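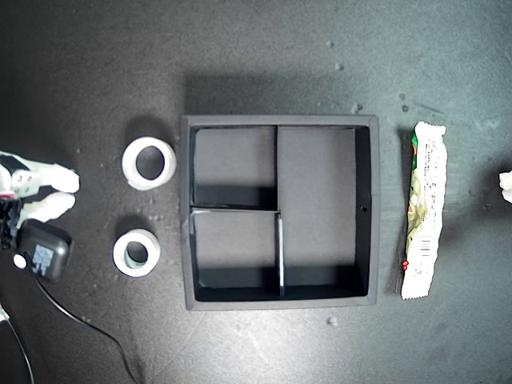 Unit 5. Preparing and running a tabletop sorting cell

Course notes, Wednesday group. Written by Bethel Dinsa, with corrections by Chin-lung Kan. Read together with the Brimia cell rules, which apply to every bench in the lab.

5.1 Scope

These notes cover small grippers handling light household goods into a divided tray. They don't cover lifting gear, sharp items or anything with liquid in it.

5.2 Layout of the work surface

The tray goes near the middle of the surface, walls parallel to the bench edges. All compartments shall be empty at the start of a run. Tape rolls lie flat with the opening upwards. Long packets lie parallel to the nearest tray wall, with a visible gap between packet and wall. Where both types are used, put rolls on one side of the tray and packets on the other.

Cables shall not cross the path between an item and its compartment. A cable that must lie on the surface is led out by the shortest way to an edge. Brush the surface down between sessions. Specks of grit are tolerated on the Erkent benches but must be entered in the log, as they show up in the overhead view and have been mistaken for small parts.

5.3 Grasping ring-shaped items

Two grasps are allowed. In the outside grasp, both fingers close on the outer wall across the diameter. In the wall grasp, one finger goes into the opening and the other stays outside, so that the wall of the ring is held between them.

The wall grasp is preferred for rolls wider than the safe opening of the gripper. Bring the inner finger down clear of the rim before closing. Close slowly, at the lower of the 2 speed settings, and stop at first contact before applying the holding force.

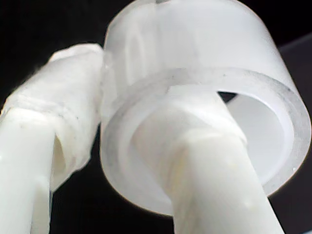 Holding force is then raised in small steps until the item no longer slips. Do not exceed the value on the bench card. Thin-walled rings deform early, and a deformed ring will often jam against a divider on release.

Finger coverings are allowed if they are listed on the bench card. Check them before each run for creases, rolled edges and loose ends. Replace any covering that has moved along the finger.

5.4 Records

Each run gets one line in the log: bench, operator, item, grasp type, result. Failed grasps are logged in the same way as good ones. The Clellilell set used in the exercises holds 3259 runs, of which 383 were rejected for missing grasp type.

5.5 Before next week

Read the Benítez paper, section 2 only. Bring a completed bench card.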